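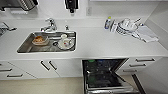

Clorkbridge > Staff Pages > Galleries > Kitchen Duty

Print this page | E-mail this page

Kitchen Duty, Before the Robot Gets There

Posted 28 August 2024 by Tímea Gulyás

Hi all! You've been asking me what's going on with the kitchens at the Fanonville office, so I finally sat down to put this page together. Short version for anyone who missed the July meeting: we've got a Muvton now, it loads the dishwashers, and it makes a round of all four kitchens every afternoon. I've worked the kitchen and supplies job here since we moved in (I come from Gál, the cleaning contractor, and a lot of you know me as the lady with the coffee keys), so this is my view of it and not the official one.

Mid-afternoon at the sink

A bowl with orangey-brown leftovers still in it, a plate with bits on it, a little white cup, and the dishwasher door already down. It's a small job if you look at it once. I used to do that job in every kitchen, twice a day, and in soup season a lot more than twice! Now the Muvton takes most of it. A bowl like that one still comes to me first, though. It can pick up a bowl fine, but it doesn't scrape, and whatever's left in there goes straight into the filter. Deming Meng from facilities and I had a long talk about who cleans the filter – you can guess who lost.

White plates, white counter

I love how bright our kitchens are. The robot didn't love it so much. White dishes on a white counter gave it real trouble the first couple of weeks, and it did much better with things sitting down in the steel basin. So the house rule became "put it in the sink," and you should've heard the grumbling, seeing as I'd spent years telling people NOT to leave things in the sink. Gerrit Botha still apologizes to me every time he does it.

The rack and the towel

Hand washing is still mine. Good knives, big pots, the thermos somebody's kid painted. I keep the dish soap out by the rack for that, and please, if you use the towel, fold it and put it back in the corner. The Muvton keeps its hands off the rack altogether. We asked for that, and I'm glad we did. I like having one part of the counter where I know things will be where I left them.

So what changed for me?

My afternoons, mostly. In its first 12 weeks it loaded 3962 pieces, and I would've been bent over for every last one of them. My back has noticed. The hour I got back goes to ordering and stockroom work, which I was always doing in a rush before. I got trained on the Muvton too, so I'm the one who clears it when it stops and I'm the one who decides when it runs. Gál moved me up a pay step for that after Ayantu Alemayehu went in and argued for it with me. Thank you, Ayantu!

What I miss is the talking. When you're at the sink people come up, drop off a cup, tell you about their mother's hip. Now they drop off the cup and I'm down in the stockroom. I've started taking my break at the counter to make up for it, so come by.

And I do worry some about the evening crew. Their hours are promised until the contract comes up again and after that I just don't know. I've asked. When I hear, I'll put it on this page.

Print this page | E-mail this page

Comments (4)

Gerrit Botha
Sorry about the bowl. And the other bowl.

Viktória Szabó
I'm on the evening crew and I'm happy you wrote that last part down. The people at the meeting only talked about the plates. Can we get the training too?

Tímea Gulyás
Viktória – yes, I asked for two more spots. Come find me at shift change and I'll show you how to clear a stop, it takes five minutes.

Deming Meng
For the record I offered to take every other week on the filter.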